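Davoud Safavi
11/19/23

Spent the evening with the quote for the vegetable-sorting arm our food co-op in Plalalville is being asked to buy. A few thoughts, most of them grumpy.

1/ The headline price from Grodis looks fine. Then you turn to page two. Gripper, extra. Mounting, extra. "Integration", extra, with no number beside it at all. I've bought used cars with clearer paperwork.

2/ The pitch is that it picks produce out of a basket so our packers don't have to. Fair enough. But everything we've been given so far is simulation. Lovely tidy simulation, and I do see the use of it for planning. I just don't want it counted as a trial when we sit down to vote on money.

3/ Look at what the software people chose to start with. One basket, a cucumber, and something dark in there with it. Our bins in March have 60 odd-shaped things in them and half have dirt on. 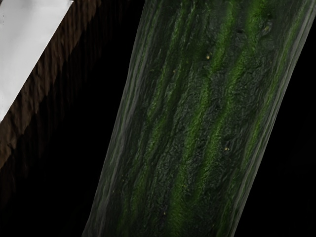
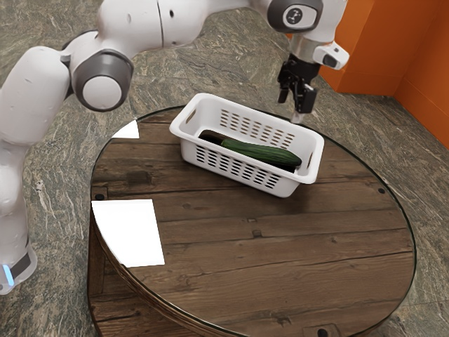
Both from the simulated setup, cucumber close up and then the whole arm over the table.

WHAT I'D WANT BEFORE WE SIGN

4/ I'll give them the skin. Streaks, wrinkles, little specks, someone cared about that. Now show me how hard the fingers can squeeze before a real one bruises. Keabetswe Ngcobo asked for that figure at the last meeting and we got a brochure.

5/ A round wooden table is a nice place to put a basket. We have a steel bench, a slope in the floor and a drain. Has anybody priced levelling it? I couldn't find it in the quote, and I went through twice.

6/ Service. Trurkton would do the callouts at $674 a visit, travel on top. The quote allows for one visit a year. Our label printer needs more than that, and all it does is print labels.

7/ The payback sum assumes 1000 crates a week. We have never done that. In a good week we're nearly there, in a bad one we're sorting squash by hand with the radio on and finishing by lunch.

8/ Keabetswe rang Ntuli, who'll rent us an arm for eight weeks with the gripper included. Costs more per month, sure. But at the end of it we'd know something, and we could hand the thing back.

9/ Before anyone replies that I'm against robots - I'm not. My shoulders would be delighted. I'm against spending the cold room money on a maybe. The compressor is older than my daughter and it's making that noise again.

10/ So my vote is: rent first, our own bins, our own muddy veg, someone writing down every dropped item. If it earns its keep I'll sign the cheque and bring doughnuts.

11/ Also, if you were at the meeting and took home the blue folder with the floor plan in it, please bring it back. I need the power outlet measurements before I ring Grodis.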